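Progress report to the Zovis Fund, second period
Project: Uncombe lunch program for schools
Prepared by: Lakshmi Sastry

Dear Mr. Rajan,

In this period we delivered 2,743 lunches to the four schools in Uncombe. The plan was 200 more than this, but in January the road to Trerno was closed for six days and we could not reach the upper school. The children there received dry food from their teachers, and we have paid the cost back to the school.

The new cold room is working since the second week. We had one problem with the door seal, and the supplier changed it without charge. Food waste is lower than before, but I prefer to give you a figure only when we have weighed it for a full term.

Spending is $517 under the budget. Most of this is fuel which we did not use during the road closure. We ask your permission to move $100 of it to the printing of menus in two languages – parents requested this at the Tuesday meeting.

The kitchen team has also begun to try cold items for the days when the oven is full. Boonyarit, our cook, will propose two of them for the spring menu.

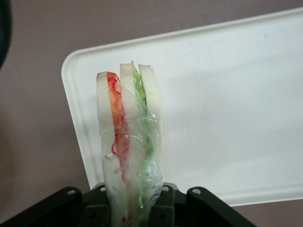 Layered cold item with filling, in clear plastic wrap.

For the next period we still need a second driver. Two persons have applied and I will meet them both this month.

With respect,
Lakshmi Sastry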